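The Advent Hunt

The leaflet came through the door in the last week of November, folded into the free paper. Orbridge and Ploststead Festive Family Hunt, it said. Tick off all 35 and win a hamper. Her son had it open on the kitchen table before she'd got the kettle on.

"We could do number one now," he said. "Number one is make a paper snowflake."

"What's in the hamper?"

He turned the sheet over. It didn't say. It said terms were available at Bodin, the garden centre on the bypass, and when she went through the rest of the list she found that Bodin came up rather a lot. Smell a real tree at Bodin. Post a letter in the magic postbox at Bodin. Share a hot chocolate with someone you love, in the café at Bodin, between two and four.

"It's an advert," she said.

"It's got snowflakes on it."

"Adverts do."

He was seven and had a good pair of scissors, so the snowflake was made by teatime. Number two was to sing a carol to a neighbour. They did the man next door, who stood in his porch with the football on behind him and said very nice, and was there a collection? She said there wasn't. He looked as though he thought there probably was.

By the middle of December they had done nineteen. She kept the sheet on the fridge under a magnet and told herself it was for the boy's sake. She had views on some of the items. Number eleven, spot a robin, they had ticked on the strength of something brown going behind a hedge in Brerkley churchyard. Number fourteen, do a secret kind deed, he had carried out at school and would not discuss. She had her doubts about number fourteen.

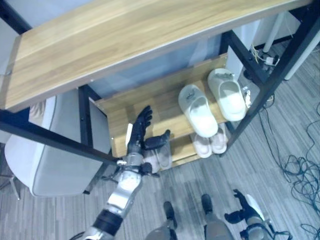

"Number twenty-two," he read out. "Find the golden reindeer hidden in your high street."

"Which high street?"

"It doesn't say."

They tried Orbridge first. It rained. They looked in the window of the chemist, the two charity shops and the place that used to be the bank. In the bakery the girl behind the counter said people had been asking since the first and she'd never seen a reindeer, gold or otherwise, but there were mince pies at 4 for the price of three. They bought the mince pies. She noticed that this was how it worked.

Ploststead had no reindeer either. It had a poster about the reindeer.

"Maybe somebody took it," he said.

"Maybe they never put one out."

He thought about this all the way home on the bus, with his forehead against the glass. She wished she had kept it to herself.

The hot chocolate cost more than she would have paid for lunch. There was a board by the till at Bodin, done in chalk, that said 2,477 families were taking part this year. She read it twice. She would have liked to know who had counted them, and how, seeing that all anyone had done was pick up a leaflet. There was one hamper. It stood on a shelf over the birdseed, wrapped in cellophane, and as far as she could make out it was mostly shredded paper with a jar of chutney sitting on top.

"Is that it?" he said.

"That's it."

"I don't like chutney."

"No."

He got a brown moustache from the chocolate and took the sheet out of his coat pocket. It had gone soft along the folds. There were 5 left to do, counting the reindeer. He borrowed her pen and ticked share a hot chocolate, and then sat with the pen over number twenty-two for some time.

"We did look," he said. "We looked in both."

She should have said something about rules. She was the one who had read the terms, standing up, next to the poinsettias.

"Put a small tick," she said.

He put a very small one. Then he asked whether they could do the stars tonight, number thirty, if the rain went off, and she looked out at the car park and said it wouldn't, and told him to bring his hat.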